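Chapter 6
When the Gripper Does Not Let Go: Faults in Hand-Guided Systems

Before you read this chapter you should know the parts of a parallel gripper (Chapter 2) and how position is recorded from printed markers (Chapter 5). Sections 6.3 and 6.4 use a little algebra.

6.1 A fault at Bilano

In March, a small team at the Bilano workshop was recording demonstrations with a pair of hand-held grippers. The task was simple. The operator, Kiros Yimer, had to pick up a cup, move it to a tray, and release it. The team had planned 1000 recordings, and the work went well until recording 396. At that moment the left gripper stayed closed on the cup. Yimer released the trigger, and the jaws did not open. He pulled the cup with his other hand, the spring inside the gripper came free, and the end of it cut his thumb.

The injury was small. It needed one bandage and he came back to work after lunch. However, the report which Latrice Begay wrote for the workshop is worth studying, for the reason that the broken spring was only the last step. She found four earlier steps:

The log file already showed slow opening of the left jaws from recording 322, which means 74 recordings before the fault.
The software, named Walik, wrote a warning each time, but only in the log file. It did not make a sound and it did not stop the recording.
The spring was past its service life. It had made 3638 cycles and the maintenance sheet was last signed before the grippers moved to the new room.
The operator had no instruction for a jaw that stays closed. He did what most of us would do, he pulled.

The report is dated Jul 17, 2018, four months after the event. Begay writes in it that this delay is also a fault, and we agree with her. By that time two of the people who were present could not remember which of them had switched off the power.

6.2 The work area is part of the machine

Students often look for the cause of a fault inside the device. In hand-guided work this is too narrow, as the operator carries the device and walks with it.
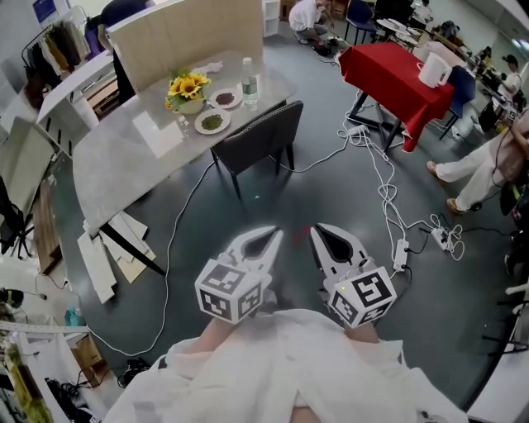 A hazard review of hand-guided work has to start with the feet of the operator. The person who holds two grippers is looking at the tips of the jaws, and the hands are not free to catch a table if he or she falls. So the floor must be checked first, from the start position to the last one. With both grippers held open over a dark gray floor, as in this room, the cables and the power strip just beside the right gripper belong on the review sheet in the same way as a worn spring does. The sheet should give the position of each strip and say who is responsible for it. The Tikkanen sheet, printed at the end of this chapter, has a column for this purpose.

The second question of the review is about release. Each operator must know how to open the jaws without power and without pulling on the object. This should be practiced before the first recording, with an object that has no sharp edge.

6.3 Four words we will use

Fault: a part or a program does not do what it was designed to do.
Failure: the whole system can no longer do its task.
Hazard: something that can cause harm, even if no harm has happened yet.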